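Search the archive
All lists Advanced Go

Re: [cell-maint] Endum cell, left arm drifting off datum
From: Tõnu Pētersons

The wrist camera mount was checked first, as suggested. It is not the mount.

On October's message, quoted:

> We run two arms on a common base in the Endum cell. The
> right arm repeats well. The left comes back to the datum
> pin up to 25 counts out after a warm restart, always the
> same direction. Re-zeroing clears it until the next
> restart. Has anyone seen this on the Lorno controller?

Yes, twice. The Lorno controller saves joint offsets at shutdown, but only if the brakes have reported closed. If the brake line is slow on one arm, the old offset is written back for that arm alone. The fault log shows code 319 with no alarm, so it is easy to miss.

Procedure we settled on:

1. Park both arms clear of the overhead unit. Joint 2 at 90 degrees, grippers open.
2. Drop servo power, wait for both brake flags, then shut down.
3. On restart, read parameter 1030 for each arm before jogging anything. If the left value has changed, re-enter it from your commissioning sheet.
4. Touch off on the pin at low speed and save.

Try the parking pose in the simulator before moving the real cell. Ours was modelled with the overhead unit and its beam included, and the tilted view is the one I use for judging the gap between the left shell and the hanging rods.
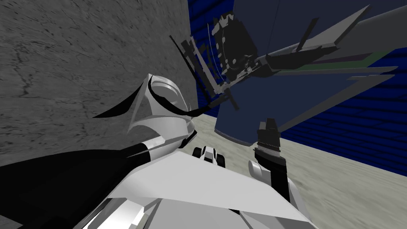
Orlandini wrote back off-list that step 2 did nothing for his cell until he replaced the brake relay, and that the connector behind it was discoloured as well. He would swap both before touching any offsets.

I have no objection to that order - the relay is cheap and the labour is minor.

Tõnu

Comments (3)

mk_fitter: Same code here. Parameter had reverted on the left arm only.

Bekomura: Does the save need the teach pendant in manual?

T.P.: Yes, manual, with the enable switch held.

Copyright cell-maint list members | Contact the list owner | Back to top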